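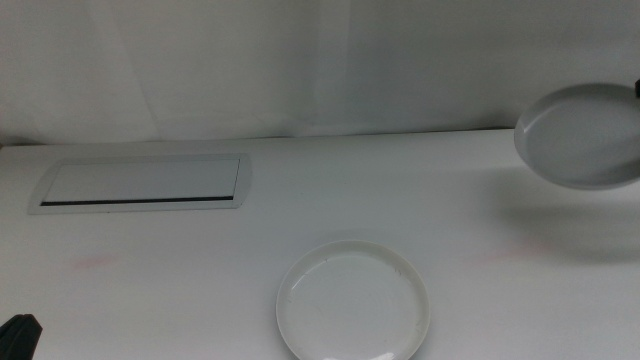 Search this forum Go Advanced search

Guest boats on Cludwood Pond – new rule
Posted June 2026 by Kamlesh Nautiyal

Hello all. I have read the new membership paper for Cludwood Pond and I have a question about point 2. It says a member can bring one guest, but the guest may not fish from a boat, only from the bank. Last year my brother-in-law fished with me from my boat on the Barnham side and everything was fine. Now he must stand on the bank and I must sit in the boat? It is a little strange for a family day.

The guest fee also went up to 20 dollars. I don't complain about the price, I only want to understand the boat part.

barnham_bank
The boat rule came after November, when two boats with guests drifted into the stocking nets. I was there and it took us the whole afternoon to get the nets free. I think the rule is correct.

Sisodia
I don't agree. Both boats had a member at the motor, so how does a guest rule help? Better to put a line of buoys in front of the nets. At Curnance they have buoys, guests can go in any boat, and I never heard of a problem there.

barnham_bank
Curnance has 200 acres and a paid warden. We have a small pond and a gate with a padlock.

Kamlesh Nautiyal
Thank you both. I didn't know about the nets. Is the rule for all the year or only after stocking? The paper doesn't say it.

perch_and_quiet
All the year, I asked at the gate. You can write to the club before the next meeting and ask for a change. I would sign it. My daughter is 19 and counts as a guest now, and she has fished from our boat since she was small.

By the way, is the fish supper still on the same evening as the meeting? I can bring plates again.

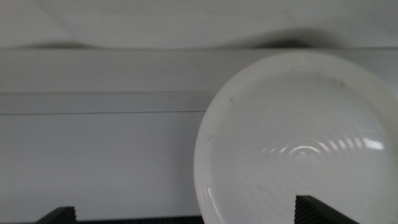
A white plate, the big round kind.

Sisodia
Yes, same evening. The trout were stocked late, 615 fish this time, so maybe the supper will be mostly catfish. I have nothing against catfish, but please not with so much pepper as last time.

barnham_bank
The pepper was mine and I will use the same amount – people took seconds.

Kamlesh Nautiyal
I will write the letter this week. I will ask for two things: family members can fish from the boat with the member, and buoys before the nets. Does the club have a table for signing papers, or should I bring one?

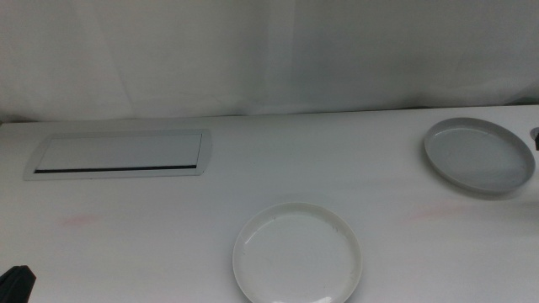
White table with the cable port, left side.

perch_and_quiet
Bring a clipboard too, people like to sign while they stand in line for food. And put the family part first in the letter. The buoys cost money and they will talk about that for an hour.

barnham_bank
I will sign for the buoys. For the boats, no, sorry.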